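Why do things get scratched?

Look at the bottom of an old saucepan, a school desk or the slide in the park. When they were new they were smooth. Now they are covered in thin lines and dull patches. Scientists call this wear. It happens whenever two things rub or knock together.

What is a scratch?

A scratch is a tiny groove. It is made when something hard is pushed across something softer. The hard thing digs in and moves a little of the softer thing out of the way. Sometimes crumbs of it come off altogether.

You can scratch a candle with your fingernail because wax is softer than nail. You can't scratch a steel spoon with your fingernail, however hard you press. A steel spoon can scratch a plastic plate, and sand can scratch the spoon. Grains of sand are very hard, so shoes with sand on the soles are bad for a polished floor.

What is a scuff?

A scuff is wider than a scratch and not so deep. It comes from rubbing over a bigger area. Your school shoes get scuffs on the toes. Often a scuff is made of many very small scratches side by side, too small to see one by one.

Sometimes a scuff is a mark that has been left behind. A black rubber sole can leave a dark streak on a pale floor. The floor isn't damaged and the streak may come off with a damp cloth.

Why do worn places look different?

A smooth surface sends light back neatly, so it looks shiny. A rough surface sends light off in all directions and looks dull or cloudy. Painted things change in another way. When paint rubs off, you see whatever is underneath, and it may be another colour.

Rubbing can work the other way round too. A brass door handle that 100 people touch every day is often brightest where their hands go.

Boxes and bins

Containers wear on the inside. Blocks slide about on the bottom and bump into the walls, so the floor and the lower part of the sides usually get the most marks.

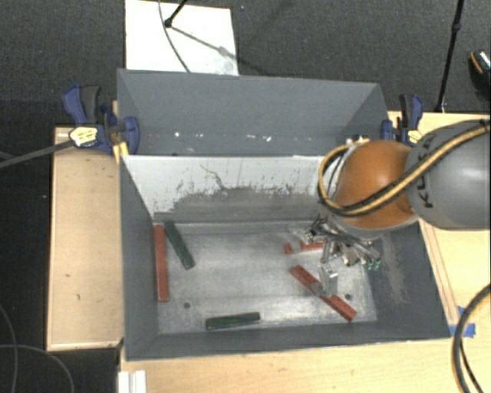

Carmela Peñalver
Children's science writer
October 2023

The far wall of this grey bin is pale at the top and scuffed darker lower down, with a thin crooked scratch running through the pale part. The floor has rubbed streaks and cloudy bright patches. The bars lying in it are red and dark green.

Try it yourself

You will need 2 old plastic lids, a spoonful of dry sand and a soft cloth. Ask a grown-up before you start.

1. Put the sand on one lid. Rub it with the cloth 40 times.
2. Rub the other lid 40 times with a clean part of the cloth and no sand.
3. Wipe both lids and hold them near a window. Tip them slowly so that the light slides across.

Which lid has more lines? Can you feel them with a fingertip?

Words to know

Groove: a long, narrow dip in a surface.
Surface: the outside or top of something.
Wear: damage that builds up slowly through use.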